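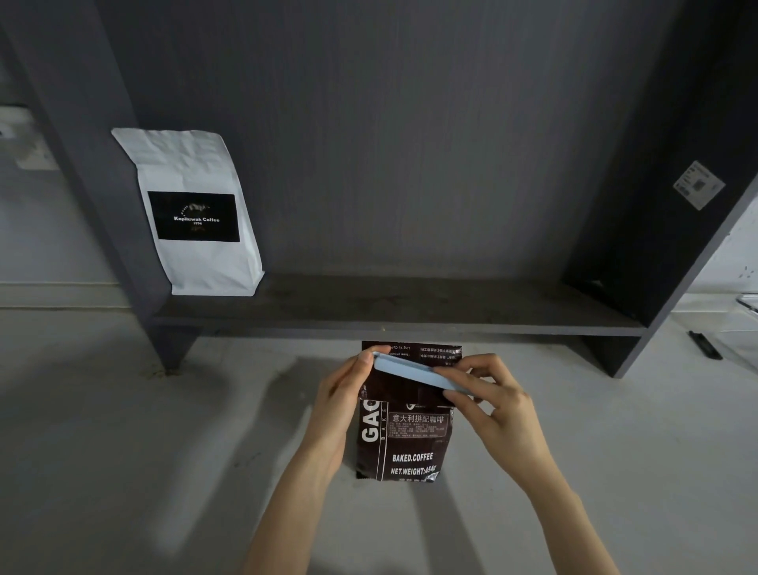 3.2 Segmenting two-handed work on soft packaging

We come now to the part of the method that took us the longest to settle, and we hope the reader will forgive a slightly slower pace here. Most of the Vullmont recordings involve objects that keep their shape, and for those the segmentation rule of Section 3.1 works well enough: a segment begins when a hand touches an object and ends when it lets go. Foil pouches, paper sacks and the like are a different matter. A person opening or closing a bag may keep both hands on it from start to finish, and under the contact rule the whole episode becomes one long segment in which a great many useful things happen and none of them gets a name.

Of the 1749 episodes in the collection, 273 involve a flexible bag that is handled with both hands at once. We set these aside and wrote a second rule for them, which we call the Mulcahy rule after the building where we argued over it. A new segment starts whenever the role of either hand changes, even if neither hand has left the object. We recognize four roles: hold, pull, push and guide. A hand that steadies one side of a folded top is holding, and the hand that pushes a clip along that same fold is pushing. Should the two swap, or should both begin to pull, a boundary is placed at the first view in which the change can be seen.

The choice of first visible view deserves a word. We had at first asked annotators to mark the moment they believed the person had decided to do something else, which in our enthusiasm seemed the more interesting quantity. Agreement was poor, and quite rightly so, as it is very hard to say from a head-level view when an intention has formed. Fingers closed on the two upper corners of a pouch look much the same whether the person means to open it or merely to straighten it, and it is only the next stretch of recording that settles the question. Annotators are therefore free to leave such views marked as hold for both hands, and to look ahead before they give the segment its final label.

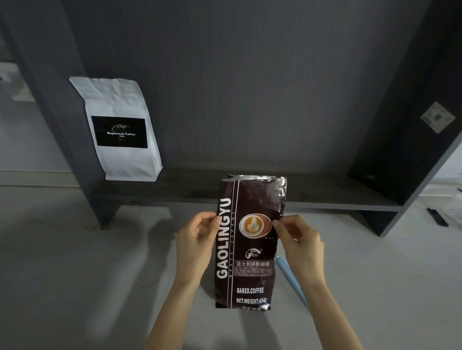 Looking ahead is kept within limits, however. In the Ovex labeling tool the annotator may step forward by at most 100 views from the current one, and after that a label must be chosen, with "unresolved" always among the options. We found this a comfortable compromise. It keeps the labels close to what a policy could learn from a short window of observations, and it spares the annotator the temptation of watching the episode to its end and then reading the outcome back into everything that came before it.

The state of the bag itself is recorded separately from the hand roles. We use the values closed, folded, clipped, partly open and open, together with a sixth, unclear, for occasions when the fingers hide the top edge. This last value is used more often than we expected when we began. With two hands on the rim, a good part of the rim is naturally out of sight, and we would much rather have a modest number of trustworthy state labels than a full column of guesses. A tear in the outer layer that shows an inner liner is labeled partly open only when the inside of the bag can be seen as well; otherwise the annotator enters unclear and adds a short remark.

Objects that are near the hands but not being handled receive no role. They are still outlined, so that the Dasstead encoder can learn to tell the bag in use from a similar bag standing close by. Figure 4 gives a view of this kind, with a second coffee bag on the shelf.

Applied to the set, the new rule gave us 435 segments longer than our minimum training length. The shorter ones were merged with the segment before them, except where the merge would have joined a pull to a push.

Figure 4. Both hands on the top edge of a dark brown coffee bag, with the white liner exposed between them. Only the brown bag receives hand roles; the white paper bag on the shelf is outlined as a nearby object. 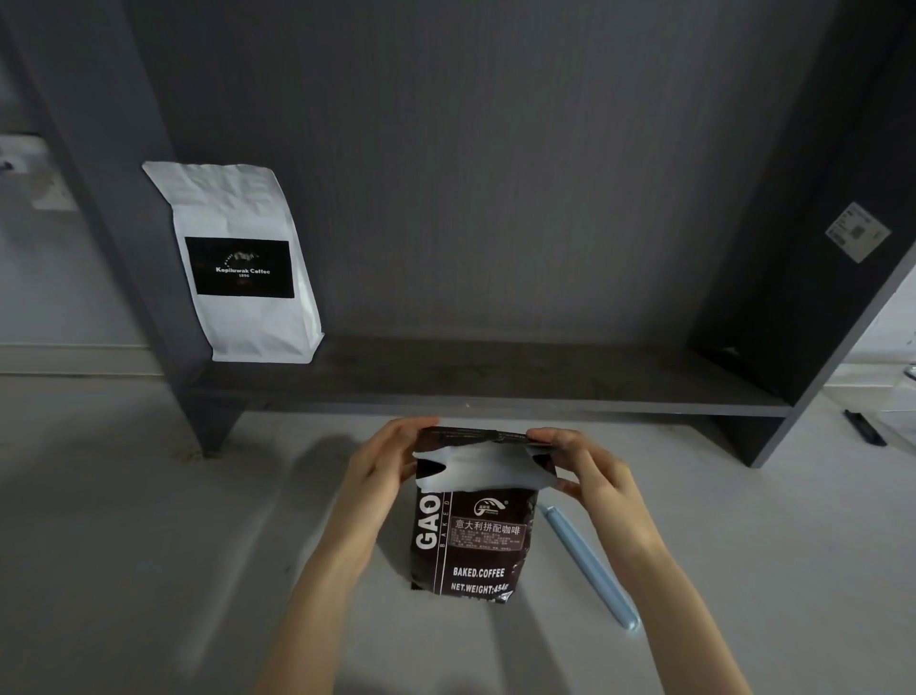 3.3 Training on role-labeled segments

Each segment is passed to the encoder together with its pair of hand roles and, where we have one, its bag state. Segments whose state is unclear are kept in training, but the state loss is switched off for them.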